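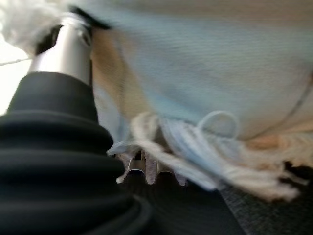 Home | Forums | Standards and Practice | Cloth Handling | Log in

Protective boots and loose fibers: proposed inspection interval
2025-12-27 | Posted by cellkeeper_tm
3 min read

cellkeeper_tm
Members are invited to comment on a draft rule for textile cells. The Zindholm site proposes that wrist bellows be inspected for trapped yarn every 8 hours of operation whenever fringed goods are handled. The present rule, adopted in May, requires inspection every 14 hours and makes no distinction between fringed and hemmed cloth.

Berari_QA
We support the distinction but not the interval. Our records cover 3000 picks on fringed throws, with yarn found on the arm on four occasions. Fourteen hours remains adequate, provided the operator also checks after any failed grasp.

longo_maint
I must disagree with the previous post. A count of picks says little about strand length. At Longo we stop the cell and isolate power before anyone reaches toward the wrist, and the draft should state this in its first line. As written, it could be read as permitting removal of fibers during a pause.

cellkeeper_tm
The point on isolation is accepted and will be added. Does the objection extend to the interval?

longo_maint
No. Eight hours is acceptable to us.

Berari_QA
We maintain our objection – a fixed interval should follow the material. Triravetti grades fringe by strand length, and the draft could refer to that grading.

cellkeeper_tm
Please submit the wording as an amendment to section 4. The interval will stay in brackets until it is received.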